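Card line and clip tray, Kidimwood craft room

The card line is going up in the Kidimwood craft room for winter, and members are welcome to add to it. We use jute twine and the small clothespin clips from the tin, so a card can be swapped without leaving tape marks on the wallpaper.

Cards with Chinese characters are the theme until the end of the season. Greeting and good-luck cards are fine, and so are poetry covers. Blue, cream and red all show up well against the grey leaf pattern on the walls. Please keep to one clip per card unless the card is heavy, and put it near a top corner so the writing isn't covered.

Spare clips live in the yellow tray on the marble top. We have both metal and plastic ones. The metal clips grip harder and can dent thin card, so try a plastic one first. A new bag of 50 came from Prulwood in June and cost $18. If the tray runs low, refill it from the bag in the second drawer.

Cards waiting their turn can be left beside the tray, flat and face up. Anything you want returned should have your membership number in pencil on the back. Cards can also be dropped off at the Gavalbridge desk, marked for box 321.

The line will be changed over on July 20, 2025. Bring cards in at least 2 days before that.

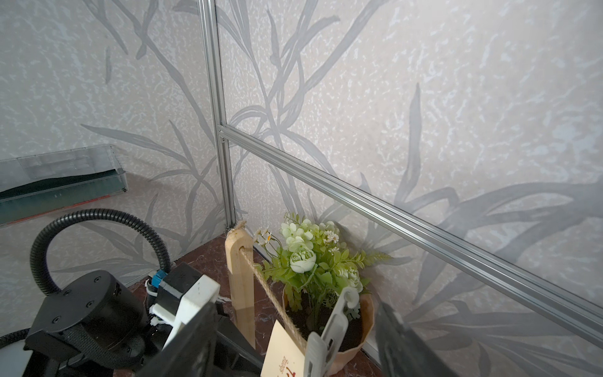
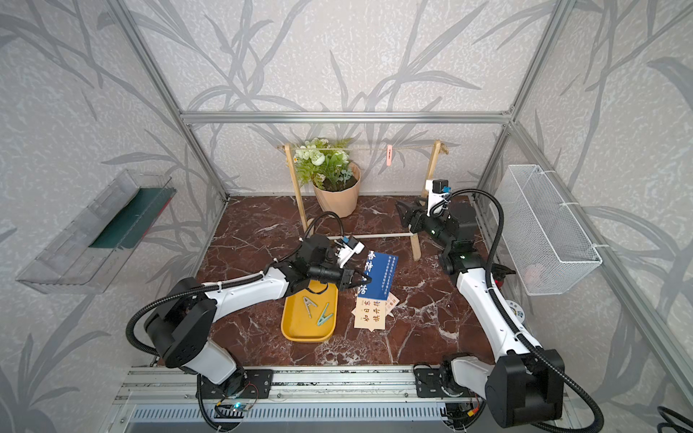
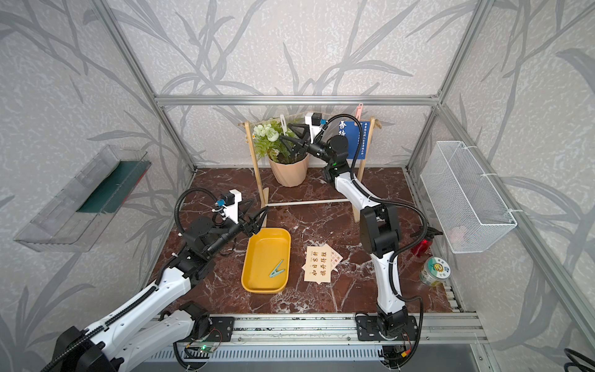
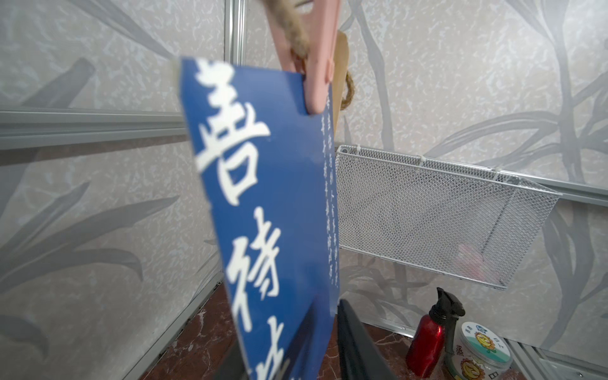

The grey leaf wallpaper in the craft room, with the clip tray in the second and third photos and a blue card on its clip in the last.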